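The Night Mulligan Came Home

The pigeon was two hours overdue when Cameron MacRitchie climbed up to the loft with a flashlight in his teeth and a sandwich in his coat pocket.

"He'll have stopped for a drink," said Lachlan, who was already up there, sitting on an upturned bucket. Lachlan MacLeish had raced pigeons since he was nine and believed they behaved just like his uncles.

"Mulligan doesn't stop," said Cameron. "Mulligan has never stopped for anything!"

And it was true, or true enough. Mulligan was a small blue-gray bird with one white feather that stuck up behind his eye, and in April he had flown 276 miles over the hills in such a hurry that he overshot the loft, went once around the church, and came in backward (that was how Cameron told it, anyway, and he told it to everyone). Kevo and Flukex, the two big cocks that were supposed to be the stars, had come in long after him, puffing like old men on a staircase.

But this was the long one. This was 762 miles with a sea in the middle.

They sat and listened. Oh, you should have heard that evening! Starlings going over by the hundred, a train somewhere down in the valley, the hens next door grumbling themselves to sleep. Every flutter made Cameron jump up, and every time it was a leaf, or a bat, or once a paper bag.

"Tell me again what you'd do with the prize money," said Lachlan.

"Paint the back room. I've moved everything away from the walls already."

"You've been painting that room since you bought the house."

"I've been planning it. You can't rush a color." 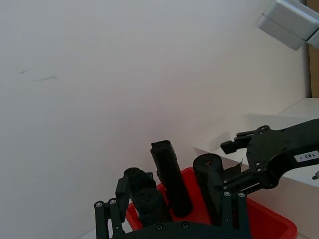
A white wall.

The light went. Lachlan ate half the sandwich without asking. He talked about the year his father's best hen, Skosto, was given up for lost and walked home along the main road, one wing dragging, with a line of cars behind her and not one driver willing to honk. Thirteen cars! His father had carried her into the kitchen inside his hat and cried so hard he had to go and stand in the pantry.

"Did she race again?" asked Cameron.

"Never. She lived to be ancient and bit the mailman."

Cameron laughed, and it was in the middle of the laugh that he heard it, the clap of wings, close and low and tired. He swung the flashlight up. There was nothing on the landing board. There was nothing on the roof either, or on the fence, and he had just begun to feel the drop in his stomach when Lachlan said, very quietly, "Cam. Don't move your head."

Something warm settled on Cameron's hat and turned around twice.

"Is it him?" he whispered.

"There's a feather sticking up."

"Did he win?"

"Kevo's not back. Flukex isn't back. I couldn't tell you about anyone else's." Lachlan was reaching for the clock with one hand and wiping his face with the other. "You'll have to come down the ladder with him on. I'm not lifting him off."

So down they went, one rung at a time, Cameron stiff as a post and grinning all over his face, and Mulligan fast asleep before they reached the grass.

Comments

tansy_b: Oh I loved this!! My granddad kept pigeons and he really did talk about them like relatives.

Rowhouse Reader: But did he win? Please tell us there's a part two.

halfpint: Skosto walking home with the cars behind her got me. Read that bit out loud to my husband.

dovecote_dan: 762 with a sea crossing is a serious race. Good to see clocking the bird get a mention. More loft stories please!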